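Proyecto Tello. Informe de avance, agosto
Responsable: Kevin Rivadeneyra
Destinatario: Lech Bednarek, Grimum

1. Estado general
Finalizado el acondicionamiento de la sala de clasificación de piezas menudas. Quedan inventariadas 43 referencias; 2 siguen sin ubicación asignada.

2. Mobiliario y material
La mesa de trabajo se mantiene junto a la ventana. El material de uso diario se guarda al fondo del tablero: cuenco lila, caja de plástico transparente con piezas pequeñas de colores y paquete morado con envoltorio translúcido en la esquina derecha. El centro se reserva para la manipulación. 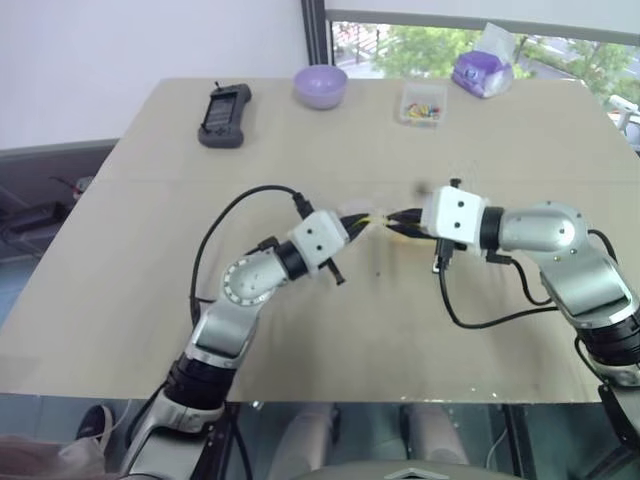

3. Pendiente
Etiquetar las cajas restantes (pedido a Ziretti de 30 unidades, sin fecha de entrega).
Asignar ubicación a las 2 referencias abiertas.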